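Marnlow Learning Group
Minutes, data collection meeting, 6/24/21
Chair: Tetsuya Takeda. Notes: Natsumi Kaneko.

1. Minutes of the March meeting
Approved with one correction to the spelling of Cudham in item 4.

2. Block task in simulation
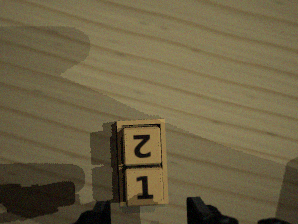
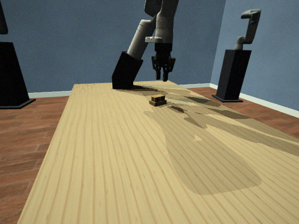 Number block task, simulated table. First picture: the tray with blocks 2 and 1, seen from above. Second picture: wider view with the arm over the table.

Kaneko reported 171 episodes recorded by teleoperation. Of these, 9 were dropped for missing joint data. The rest have been copied to the Volora server. Takeda asked whether block orientation is part of the success check. At present it is not. An upside-down numeral is accepted as long as the block is in the tray. Agreed to leave the check alone for this batch and store orientation as a separate label.

There was some discussion of shadows. Takeda would like more lighting variation before training. Kaneko said the overhead view is already dark in places and asked for a lower limit on brightness. Agreed to try both on a small set first.

3. Operator time
Operators are tired after more than 50 episodes in a sitting. Sessions will be split in 2 with a break between.

4. Ishida export format
Not ready. Carried over.

Actions
Kaneko: add orientation label, rerun the export script.
Takeda: lighting settings, brightness limit, reply to Cudham on storage.

Next meeting to be set by email.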